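Who Gets the Hours Back

Navetholm put a gripper arm in its prep kitchen in November. The purchase was justified by labor hours: 15 a week, on paper, mostly resetting counters and boards between shifts. I think that was the wrong measure. 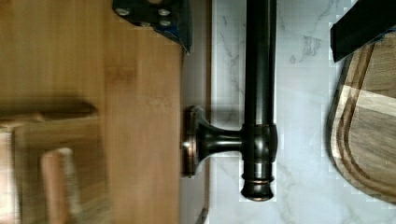
The gripper over the marble counter, next to a cutting board.

The hours did not disappear. Zawadi Mutiso, who ran the evening reset, now logs stops, clears them and repeats the task by hand when the arm gives up. Her log holds 399 entries. Her job title and pay grade are unchanged. The skill required is different, and closer to that of a technician.

Management treats this as a transition cost. I disagree. A kitchen counter is an irregular workspace. Boards differ in width, thickness and finish, and someone will always have to judge what the arm can handle.
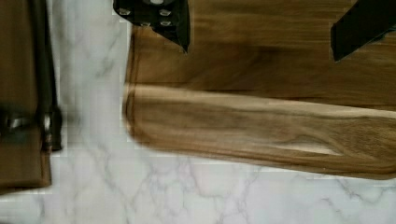
Open gripper fingers above a large wooden board and a lighter plank.

Leonie Rainer, the shift lead, asked for 14 paid training hours per person. The request was declined as outside the project budget. It should have been a line in that budget from the start, next to the hardware. Until the supervision work is named, graded and paid, the savings figure in the Navetholm report is incomplete and should not be used to plan a second site.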